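3.2 Equipment and budget

Costs were planned for two benches, one at Huta and one at Zistevport. The gripper took the largest share of the money, and we set aside 2000 euros per site for everything else. Trays, soft objects and spare fingertips came to 422 euros at Huta. The Prilus mount was ordered in January and took seven weeks to arrive — longer than the supplier had quoted.

We chose to work beside an existing sink and so did not pay for a separate bench. The tray had to fit next to the tap, and this ruled out the larger Tufa model.

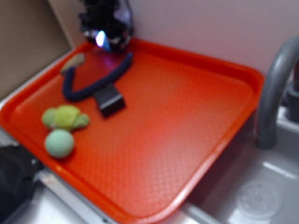 Figure 2. Gripper over the orange tray, with a rope toy, a green plush toy and a pale green ball. The sink is at right.

Soft objects should be budgeted as consumables. We allowed for some 7 replacements per site and bought them in one order to save on delivery. Fingertips were listed separately, as their price changed between the first quote and the final one.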